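Fingers, rails and a stubborn rubber: getting the whiteboard cell behaving again

2/21/18

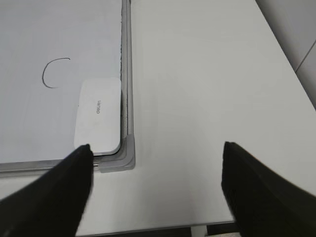 Wrist camera, fingers open, eraser tucked into the corner by the rails.

Right, so I promised a few of you a proper write-up of the whiteboard cell and then went very quiet, mainly because it stopped working the week I promised it. It's working again now (mostly!) and I've got pages of scribbled notes, so let me get them down before the notebook goes the way of the last one.

For anyone new, the cell lives upstairs at the Durcombe workshop and it does one job. The arm picks up a whiteboard eraser, wipes a pen mark off a small board lying flat on the table, and puts the eraser back down. It sounds like nothing. I've spent more evenings on it than I did on my kitchen, and the kitchen had a ceiling come down.

The trouble began after we shifted the table along to make room for shelving. I'd marked where the legs went with tape, felt very pleased with myself, and moved it all back to the tape afterwards. Then the arm started missing. It wasn't missing by miles, but a tip would land on the rail round the board when it should have gone down beside the eraser, the force limit would trip, and everything would stop with that sulky double beep. I reset it, it went round again, beep beep. Rasha Sfeir was soldering at the next bench and asked me very politely whether it was going to do that all night. It did.

My first thought was the fingers, so I took those off. They're plain black ones we had made by Zaladent, and they slide onto the gripper jaws and are held by four screws. I cleaned the mating faces with a dry cloth and there was a crumb of old thread lock under the left one. Aha, I thought! Put it all back, ran it, beep beep. Still, it needed doing, and if you've never had yours off I'd go and look, there's always something under there.

If you're doing the same job, here's the order I've settled on. Open the gripper fully before you power down, otherwise you can't get the key onto the inner screws. Slacken both sides before removing either. When the fingers go back on, nip the screws up loosely, close the jaws gently on something flat (I use a steel rule), and only then tighten. If you tighten them open they can sit a hair out from each other and you'll be chasing it for days. I was taught that by Bilal Aoun and I still forgot it the first time round, so had to do the whole thing twice.

Next up was the camera. Ours sits at the wrist and looks down past the fingers, so you always get both of them coming in from the bottom corners, and that's quite handy once you're used to it. With the gripper open you can see at a glance how each tip lies against whatever you're about to grab. In the shot at the top the left tip is up by the bottom end of the eraser, right where it sits above the rail, and the right one is over bare table on the far side of the frame. That gap was the clue, really. The eraser's hard up against the side rail and very nearly touching the bottom one too, so there's no room to get a finger down between rubber and rail. The arm had been taught with the eraser further in.

So I had two problems and had been treating them as one. The table was off by a bit, and the eraser had also been creeping into the corner. Each wipe finished with a little push to the right, put there by me, last April, on purpose, so the eraser would end up somewhere I could find it. Well, it certainly ended up somewhere! Once it's in the corner the rails hold it lovely and square, and the gripper can't get round it. I did laugh, eventually.

I sorted the table first. We use a calibration routine that came with the Mindivier controller, where you jog the arm to touch a few known points and it works out where everything has gone. The manual says three points will do. I did 10, partly from stubbornness and partly because the corner caps on the board are rounded and raised up, so they're rubbish as reference points and I wanted plenty of others to average them out. In the end I threw the corner ones away and used little crosses pencilled on the table. Much better. If your board has those moulded plastic corners, don't bother touching off on them, you'll get a different answer every time depending on which bit of the curve you hit.

The routine spits out an error score at the end and I have no idea what the units are (if anyone from Villalba is reading, where we bought the thing, please do tell me). Before the table move it had been 4. After the move it was 619. I'd been running it at 619 for the best part of a week and blaming the fingers. Once I'd done the pencil crosses it dropped straight back to where it used to be, and I made a cup of tea and stared at it for a while in case it changed its mind.

Then the eraser. I took the push out of the end of the wipe and replaced it with a straight lift, so now it sets the thing down a good way in from both rails and leaves it alone. I also added a nudge for when it does wander: close the fingers, come in low along the rail side of things, and shove the eraser back towards the middle from its bottom end. This took me three evenings because the tip wanted to ride up over the top of the eraser. Coming in slower helped, and so did lowering the approach a whisker, though go too low and you're scraping the writing surface, and then you've bought yourself a new board.

Our eraser is a deli one, white with rounded corners, and I mention it only because white on a white board on a white table is a daft choice and I'd like to save you from it. Somebody (me) thought it looked smart. The vision side has to find it more or less from the faint grey shadow down one side and the small grey lettering, and whenever the lights changed it got confused. I've now fixed the exposure at 420 and turned off the automatic setting, and it's been far steadier. Rasha wants me to wrap blue tape round it. She's right, and I'll probably do it once I've stopped being proud.

For testing I just draw a single squiggle with the black pen, a sort of open C, usually left of the eraser and a bit above it. It's got a flattish bit at the top and a hook at the bottom, and I like it because it makes the arm deal with a curve without filling the whole board. Straight lines flatter the wipe path terribly. I had it clearing straight lines perfectly for ages and thought I was a genius, and then someone drew a smiley face and it took off one eye.

Other odds and ends from the notebook, in no order at all:

The cable at the wrist needs a looser loop than you think. Mine was pulling tight at the far end of the wipe and tugging the camera very slightly, and I only found it by watching with my nose practically on the arm (powered, yes, but in slow mode and with my hand on the stop, don't write in).

Wipe the fingertips every few sessions. Pen dust gets on them, they go slippery, and the eraser starts twisting in the grip.

Check the board hasn't slid. I keep meaning to put something sticky underneath it. At the moment it's held in place by good intentions, and the nudge move pushes on it a little every time.

Write the error score on the whiteboard by the door after each calibration. The other whiteboard, obviously, the one the robot doesn't clean.

It ran all yesterday evening without a beep, apart from one when I leaned on the table. Bilal's coming over to have a go at teaching it a proper side grip, so it could pick the eraser up by its ends even when it's in the corner, and I've told him he can have one evening and one biscuit. If he gets anywhere I'll put up the jog positions and the wipe file together, a couple of you asked for those in the comments last time and I haven't forgotten, I just hadn't got a version I'd want anyone else to run.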